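Womard Care Show returns in July with longer program

Organizers of the Womard Care Show have confirmed the exhibitor list for this July's event, which brings together suppliers to nursing homes, assisted living operators and home care agencies. The show will fill both halls at the Eide Conference Center, with 327 exhibitors signed up and 3000 visitors expected.

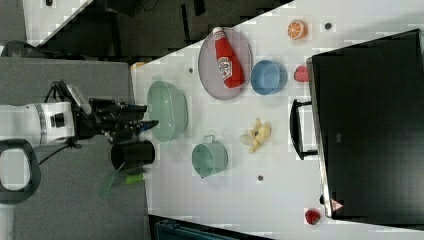 Photo: Womard Care Show

Doors open at 9 a.m. Admission is free for anyone working in the care sector, and badges can be ordered through the show website or picked up at the main entrance.

The seminar program has grown to 26 sessions across four stages. Topics include night staffing, menu planning for residents with swallowing problems, fall prevention and state inspections. Urs Koller of Grekent will open the main stage with a talk on training new hires.
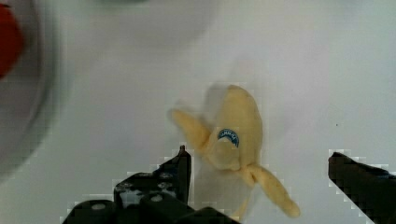
Sessions last 40 minutes and seats cannot be reserved. Handouts will be posted online after the show.

"Managers told us they wanted more time with suppliers and fewer long speeches," said Svenja Wallner, event director. "We moved the breaks and widened the aisles in Hall B."

Bustix is sponsoring the catering stage, where Kittipong Ratanaporn will lead a workshop on texture-modified meals.

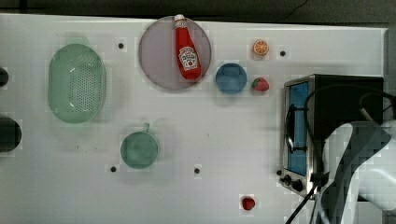
Parking is available on the north side of the center, and a shuttle bus will run from the train station until 5:30 p.m.

Media contact: Waltraud Aebischer, Womard press office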